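Subject: Re: [Stotutlow-bench] Pipette stand and small glassware
From: Mahfuz Marikar
To: Stotutlow-bench list

Kasun,

I went through the wet bench setup this morning, so I can answer most of your note. We went with the stand that has the blue bar across the top.

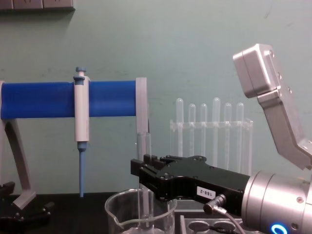
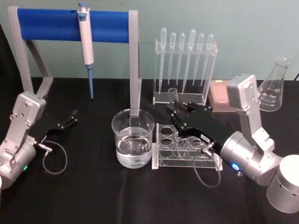 On Mon, Kasun Biswas wrote:
> Before I put in the March order with Laltavent, can someone
> tell me what the wet bench needs? I have a request for 2
> more stands and another tube rack, and I don't know who
> it came from. Also, is the beaker still kept beside the
> stand, or did it go back to the Kanagaratnam room?

The request for stands was mine, from before we rearranged. Please cut it to one. The second was meant for the Fado bench, and they have decided to keep their drawer trays.

Leave the tube rack off the order. The clear acrylic one has plenty of free holes for what we do. What we are short of is glass tubes that fit it. Four broke last month and were never replaced. If Laltavent sells them in small boxes, get one box and charge it to line 41.

The beaker stays with us. It goes in the middle of the bench between the stand and the rack, so the pipette doesn't have to travel far. Kanagaratnam can have one from the top shelf if they need it.

Two requests for everyone who uses the bench. Take the tip off before you hang a pipette up at the end of the day, and empty the beaker before you leave. I found it full at 5 yesterday with no one in the room.

The black cloth needs a wash at some point. I can take it home if there is a spare to put down.

Mahfuz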